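The Case for One Basket on the Table

Every spring the free paper in Vedindale runs a page on storage, and every spring it tells us to buy more of it. Drawer dividers, stacking bins, labels, a rack for the inside of the closet door. I have bought most of these things over the years. I now think a household needs one basket that sits out in the open, and that most of the rest can go back to the store.

My reasons are practical. The apartment I rent is on the second floor of a building on Gralham Street and has no hall closet. Mail, keys, chargers, gloves and the dog's leash all come in through the same door and land on the first flat surface. For five years that surface was the kitchen table, and we ate dinner at whichever end was clear.

My neighbor Kiều Dương has the same floor plan, mirrored, and her table was always clear. She had a basket on it. Anything without a place went in, and the basket was emptied before supper. She told me the emptying was the whole trick, and that the basket was only there to make the pile small enough to face.

I was slow to believe this. A basket looked to me like a junk drawer without the drawer. There is a difference, though. A drawer closes, so you stop seeing what is in it. When we moved the old dresser out I found a parking permit in it from two cars ago. An open basket gets uglier as it fills, and you have to look at it while you drink your coffee. That is useful pressure.

Size matters more than looks. My first one came from Sequeira, the housewares place near the bus station, and it was far too big. It was deep enough for blankets, so it took three weeks to fill and most of an evening to sort. Cristóbal Zapata, who shares the lease with me, started calling it the well. We gave it to his sister for her knitting. The one that replaced it is small enough to carry in one hand, and it fills in a day.

I also have opinions about material. Clear plastic shows everything and cracks at the corners. Wire lets pens and coins through. Fabric bins sag once you put anything heavy in them. Woven wicker in a dark color holds its shape, and crumbs and scuffs don't show much. Get a rectangular one. Round baskets waste the corners, and envelopes never lie flat in them.

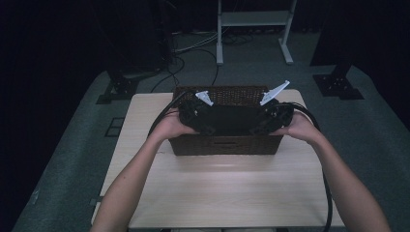
The other question is where it should sit, and I would keep it toward the back of the table, with clear space in front. If it is near the edge, people drop things beside it instead of in it. If it goes on a shelf or the floor, they forget it. Set back, it leaves room to open the mail or eat a sandwich without moving anything first.

Cords are the hard case. They tangle with whatever is under them and bring half the basket up when you pull. I let them in during the day like everything else, but they come out first, and they get wound up before they go to the desk. Cristóbal disagrees and thinks cords should have their own container. We tried a Villetti box with a lid for a month last October. Nothing that went in was ever taken out again, and I bought a second phone charger while the first was sitting in there.

A basket won't help a household where no one will empty it - I grant that. Neither will 207 labeled bins. Ours gets emptied at six, before the plates come out, and whoever isn't cooking does it.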